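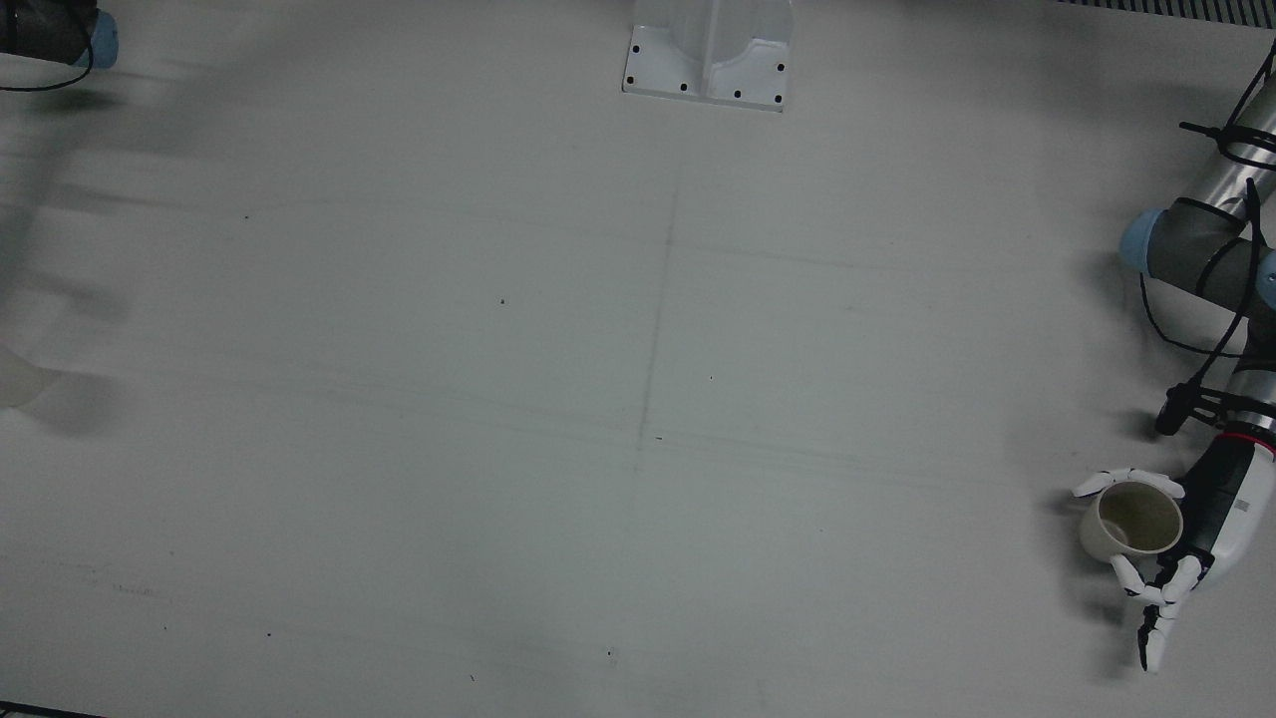 Tutar: duplicate record cleanup for Bruvlow

Hi! I'm Amirhossein Hashemi, and I make Tutar, a small add-on that finds duplicate records in your Bruvlow apps and merges them without wrecking everything that points at them. If you've built anything in Bruvlow with a customer table, you already know the problem. Somebody types "Acme Supply", somebody else types "ACME Supply Co." and a third person pastes in the whole thing from an email with a space on the end. Now you've got three customers, and your approval flow is sending reminders to all of them.

I wrote the first version for my own app. It was a vendor list, I'd been looking after it for way too long, and I had 1,267 records in it when I finally sat down one Sunday and started sorting the mess by hand. I got through the letter C and went to write some code.

What it does

Tutar drops into your app as a step, the same way any other Bruvlow step does. You point it at a table and pick the fields you care about (name, email, phone, tax number, whatever you've got), and it gives you back groups of records it thinks belong together. Each group has a score. You set the score where you're happy for it to merge on its own, and everything under that goes to a review screen where a person clicks yes or no.

The merge part is what I'm proudest of! When two records become one, Tutar goes through every table that links to the old record and moves the link across. Attachments come along too, and so do comments, with their original authors and times. You choose which record wins, field by field if you like, so you can keep the newer phone number and the older account code.

And there's an undo. Every merge is kept for 30 days and you can reverse any of them from the log, links and all. I use it more than I'd like to admit.

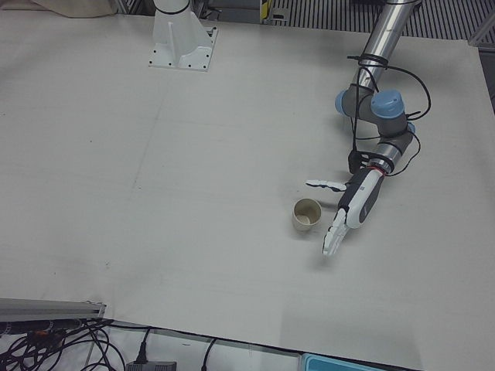 Two robot arms over a light tabletop.

Setting it up

You need Bruvlow with admin rights on the app you want to clean. Install Tutar from the add-on catalog, open your app, and look for it under Data Steps. Then:

Pick your table.
Pick your match fields. Start with 2, you can add more later.
Run it in preview. Preview doesn't write anything, so go wild.
Look through the groups and move the score slider until the list looks right to you.
Turn on review, choose who gets the review tasks, and save.

Most people leave it on a nightly schedule after that. You can also call it when a new record is saved, which catches duplicates at the door, but it does add a short pause for whoever's filling in the form. I turn that one off on mobile forms.

If you pull records in from Jusex, turn on the "trim imported text" box before your first preview. Jusex pads its text fields with spaces and you'll get some very strange scores otherwise. I keep meaning to make that automatic. 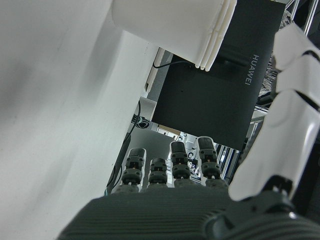 What it won't do

It won't match across two different apps. I get asked for this a lot and I'd love to have it, but permissions get hairy fast and I'm not going to ship something that shows people records they shouldn't see.

It won't match on images or scanned files, only on fields with text, numbers or dates in them. It also doesn't know that Bob is Robert unless you load a nickname list. There's an English one included, and you can upload your own as a plain two-column sheet.

Locked records are skipped. They'll show up in the log with a little padlock, and you can unlock them and run again.

Plans

The free plan gives you previews on any table, plus the log. You'll see all your duplicates, you just can't merge them with a click.

The paid plan is called Abella (my daughter picked it, I had a much duller name). It adds merging, undo, schedules and the review screen for up to 8 reviewers. It's billed per app, so if you only have one messy app you only pay for one. Prices are on the catalog listing, in your own currency.
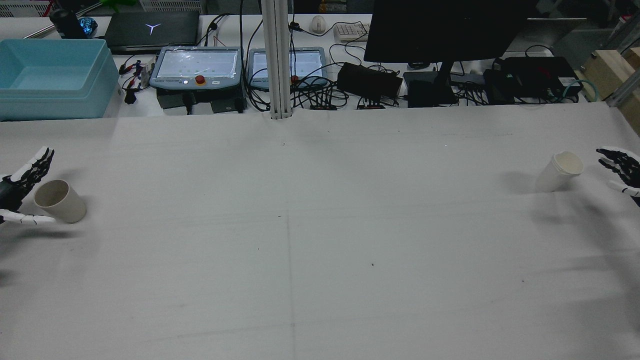
Robotic hands and paper cups at a white-covered table.

Latest changes

April: the review screen now shows both records side by side with the differences marked. Date fields can be matched with a few days of slack. Fixed a bug where merging a record with a very long comment thread would time out and leave the log entry stuck on "working".

Questions

Use the Contact link on the catalog listing, it comes straight to me. If you're reporting a bad match, please send the group number from the log and the names of your match fields. Leave out the records themselves, I don't need your customers' details to work out what went wrong.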